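The kettle was broken so it was water. Bottled, from the machine on the landing, and Sze-wing had already lost the cap.

"It rolled," she said.

"Rolled where?"

"Away."

Eighty-seven minutes till the Gridham people rang. Or didn't ring. Wai-kit had stopped looking at the phone and was looking at the bottle instead, the red ring still on its neck, as if that was going to tell him something.

Pour, then. Somebody pour.

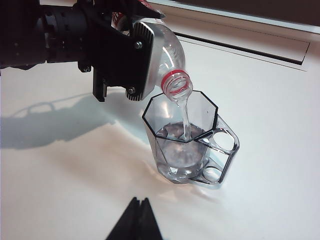 Water into the clear cup, the one with the black rim.

Not much. A mouthful at the bottom. His father poured like that, Yu-ting Hsu, forty years at the Prultumholm works and never once filled a cup — tea, beer, cough mixture, all the same. You could always have more. You couldn't put it back. Wai-kit used to hate it. Used to reach across and grab the pot.

"Are you drinking that or not," said Sze-wing.

"In a minute."

"You said that before."

He had. He'd said it in November as well, about the letter, and the letter had sat in his coat untill the coat went to the charity shop. Uthai Suksawat had gone down and bought the coat back. Twelve pounds. Never mentioned it, just hung it on the door with the letter still in the pocket. 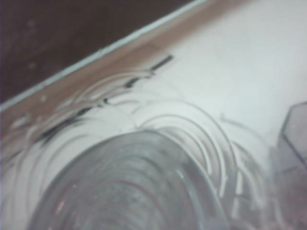 So he owed Uthai twelve pounds. And the other thing, the bigger thing, which you couldn't pay at a counter.

Phone. No — next door's phone. Kári Stougaard's voice through the wall, yes, yes, fine, laughing at something. Easy for Kári. Kári had signed with Nondell and never looked back, bought a boat, sent everyone a photo of it.

"What if they say no," said Wai-kit.

"Then they say no and we get chips."

"And if it's yes?"

She thought about it. Picked at her sleeve.

"Chips," she said. "But you've got to tell your dad."

That was it, wasn't it. Not Gridham. Not the money. The train up to Prultumholm and the two of them at the kitchen table and his father pouring out a mouthful, waiting for him to say it. I'm going. I'm not taking the house. He'd practised on the bus, lips moving, a woman had changed seats.
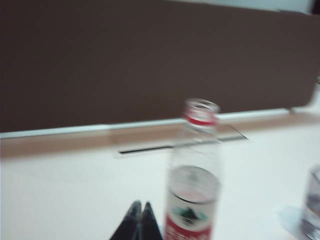 "I could write to him," he said.

"You're not writing to him."

"A short one."

"Wai-kit."

All right. All right. He wiped his hands down his trousers. Room 827, it said on the form, ask for room 827 when we call, and he'd written it on his wrist in biro and now it was mostly a smudge, the seven could of been a one.

Then it rang. Theirs this time, definately theirs, and Sze-wing had it before he'd even stood up and was holding it out to him at the end of her arm.

"Dad?" he said.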